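Section 4: Setting up the sorting bins

Read 4.1 before you open the second carton. Most of the calls we get come from people who skipped it.

4.1 What you need out of the box

Two Grestent bins, gray
The pale boards
Bag of rubber feet (the small bag, not the one with the screws)
Label cards and the card sleeve
Damp cloth, your own

The screws are for the wall rail. If you didn't buy the Quinlan rail put them aside, nothing in this section uses them. Older kits packed in May or before have the feet already stuck on. Check underneath before you go hunting for the bag.

4.2 Pick the spot

1. Floor or low table, your choice. Needs to be level. Set an empty bin down and push on each corner. If it rocks, move it.

2. Leave room on the long side to kneel or sit. Kids sort from the side more than from the end.

3. Keep off the path to the door. People kick these.

4. Wipe the surface. Grit under a board will scratch a tabletop, we've seen it, we don't replace tabletops.

CAUTION: Do not stand bins on a stool, bed or stack of books. 800 grams of toys is plenty to tip one over if the weight is all at one end.

4.3 Lay the boards

1. Peel the film off both faces. It's thin and easy to miss. Pick at a corner with a fingernail.

2. Stick feet on the under side, one per corner. Press and hold while you count to 7.

3. Turn over, set in place. Smooth face up.

4. Slide a second board in next to the first if you are using both bins. A small gap between is fine. Don't force them tight, wood moves with the weather and you'll get a hump.

Note: the boards are not sealed. Wipe spills when they happen. Do not soak, do not put in the dishwasher (yes, asked twice now).

4.4 Place the bins

1. Front bin first. Line it up with the board, open side up.

2. Second bin straight behind the first. Short reach for you, longer reach for the kids, so the front one is the working bin and the back one is for whatever is waiting its turn.

3. Run a hand around both rims. There should be no sharp spots. If you find one stop and send it back, details in Section 9.

4. Try lifting each bin out and putting it back. Should come up clean without dragging the board.

CAUTION: Lift with both hands, one each side. Carry by one wall and the other side drops and you're picking up toys.

4.5 Load the first bin

Start small. Everybody wants to pour the whole toy box in on the first day and then it's just a toy box again. A handful of things, all different, with floor showing between them. Different color, different shape. You want each one easy to spot and easy to get fingers around.

1. Empty the bin completly. Wipe the floor of it.

2. Put in one block, one animal, one tool, one small odd thing. Any order.

3. Spread them out. Not stacked, not touching if you can help it.

4. Look straight down from above. If something is hidden under something else move it.

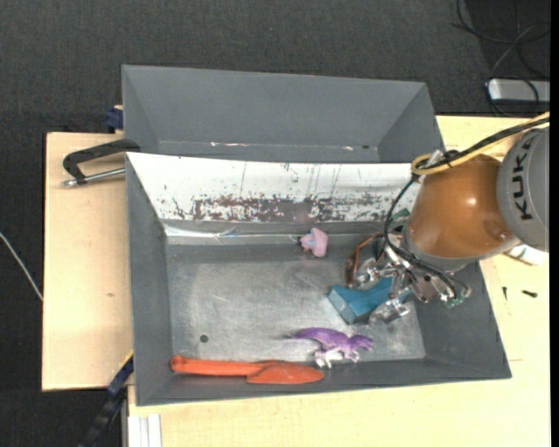
Fig. 4-1. Working bin with a starter load: pink toy, blue block, purple dinosaur, orange-red trowel. Second bin behind.

Near the walls is OK. Small stuff tends to end up there anyway. What you don't want is a small toy standing tight in a corner, short fingers can't get behind it. Pull it out a bit.

Long things (trowels, spoons, rulers) lie flat. If the handle sticks up over the rim it gets caught on sleeves and comes out with the arm.

4.6 What goes in, what stays out

OK: blocks, plastic animals, sand tools, chunky cars, soft figures, big wooden beads.

Not OK: anything with a loose battery door, glass, marbles, anything still wet or sandy. Sand gets under the toys and scratches the bin floor. Rinse beach tools, dry them, then in they go.

CAUTION: Small toys are a choking risk for under 3s. Go by the warning on the toy, not by ours. If it has no warning and you aren't sure, leave it out.

4.7 Label cards

1. Slide the card in the sleeve, printed side out.

2. Clip the sleeve over the short end of the rim. Not the long side, it gets knocked off there.

3. Write on the blank cards in pencil. Marker bleeds through and you'll want to change them.

Don't label on day one. Wait until you know what the bins are for in your house. Some people go by color, some by kind (animals here, tools there), some by which kid. All fine. The Haltoston card pack has pictures instead of words if you have kids who don't read yet, sold seperately.

4.8 Adding more

Starter load working, everything going back in the bin at the end of the day? Add a few more. Still want to see the bin floor. Once it's covered you've gone too far, take some out or open up the second bin.

Swap things over when they get stale. Back bin comes forward, front bin goes back. Takes a minute.

4.9 Cleaning

Bins: warm water, drop of dish soap, soft cloth. Dry before loading. No scouring pads.
Boards: barely damp cloth, then a dry one. Along the grain.
Sleeves: lukewarm water only. They go cloudy in hot.

4.10 If something isn't right

Bin slides on the board: film still on. See 4.3 step 1.
Board rocks: a foot is missing or folded under. Peel, replace. Two spares in the bag.
Bin won't sit flat: something under it. Usually a bead.
Card falls out: sleeve is on upside down. Open edge goes up.
Marks on the bin floor: try the soap first. Fine scratches are normal with use and aren't covered.

Still stuck, write to the Borgate parts desk, attention Ramil Mercado. Put the carton number in the subject line, it's on the short flap. Without it we can't tell which feet you have.

Next: Section 5, Fitting the wall rail. Skip to Section 6 if you don't have one.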